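Kenent, front room walk-through, July
Umix floor checklist, rev 4

1. Floor clear, main path: MOSTLY. Gray floor is fine, swept. Canvas frame lying down on the left side, back up, needs to go on the wall or in the rack. Flat cardboard next to it, bin it.

2. Cables: NO. Black cable run straight across the walkway. Tape down or reroute along the wall. Same comment as last time.

3. Round pedestal table: OK for now. Single stem, so no leaning. Getting crowded on top, jar and canister and the plant all up there. Move plant if it gets watered, drips.
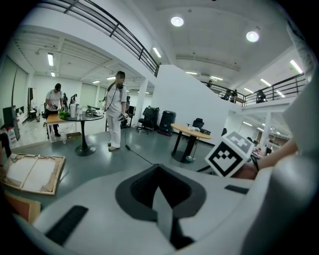

4. Wooden table: legs tight, top OK. Small box underneath, should be on a shelf. Checked again at 2, still there.

5. Jug on floor, far left: label it or move it. Coudln't tell what it's for. Goditz sheet says no unmarked containers at floor level, period.

6. Tall panel by the jug: stands upright, not checked if its fixed. Give it a push test before next round.

7. Back wall: keep the space behind the tables passable. Measured 52 in. at the narrow spot, passes.

8. Exit sign, extinguisher: done, tag in date.

Redo items 2 and 5 before lunch tomorow. Rest can wait till the next round.

Cieślak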